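Thread on folding laundry in a small flat. I've had a few messages asking how I do it after I posted the cupboard last month, so I'll put it all in one place.

1/ The flat has no utility room. Everything comes off the airer in the hall and goes on the bed, and I fold it there. The bed is the only flat surface big enough. I keep the blanket on so the clean sheets don't get fluff on them.

2/ Sort first. Tops at the pillow end, bottoms in the middle, socks and pants by the foot. Towels stay on the airer until last. They take up the whole bed if you let them.

3/ I used to fold each thing as I picked it up and then spend ages rearranging the piles. Sorting takes a couple of minutes and saves more than that.

4/ Jeans and work trousers are easy. Leg over leg, in half, in half again. They hold the shape and you can stack them.

5/ Soft things with elastic are the awkward ones. Pyjama bottoms, joggers, anything crinkly. The waist pulls in and the rest is wider than it, so you never get a straight edge to start from.

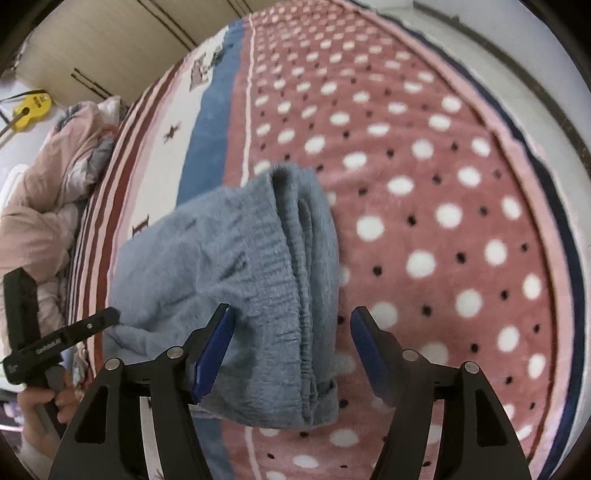 6/ Katsaros replied to the cupboard post saying elastic waists should be rolled, never folded, and that a crinkled fabric will lose its texture if it sits flat under a pile. I tried rolling for a month. The rolls came undone in the drawer and I went back to folding. The point about the pile is fair though, so crinkled things now go on top.

7/ What I do with them: lay them flat, one leg over the other, smooth from the waist down with the side of your hand. Don't stretch the elastic to make it match the legs. Leave it gathered.

8/ Then tuck the seat in so the side is straight, bring the ankles up to the waist and fold once more. You get a thick bundle with a rounded edge. It won't look like the ones in shops and it doesn't need to.

9/ Light colours show every crease, pale blue especially. I don't iron nightwear. Most of it drops out after ten minutes of wearing.

10/ Storage. I have 2 Stukska boxes in the bottom of the wardrobe, one for nightwear and one for gym things. They're 50 cm deep, so bundles go in standing up in two rows. The lids went to the charity shop, as I never once put them on.

11/ Someone asked if the boxes hold their shape. The sides bow a bit when they're full. A bit of card down each side sorted it.

12/ Tops go on the shelf above, folded to the width of a hardback book. I used an actual book for the first few weeks and then my hands got used to it.

13/ Socks get paired and folded over once. Odd ones go in a bag on the back of the door. I empty the bag when it's full and usually find a few matches.

14/ Put each pile away before you start the next one. If I leave them on the bed until the evening they end up on the chair, and then I'm folding them again.

15/ Towels last: thirds lengthways, then in half, fold facing out. They go on the bathroom shelf, newest at the bottom.

16/ I'll do bedding in a separate thread. Fitted sheets need one to themselves.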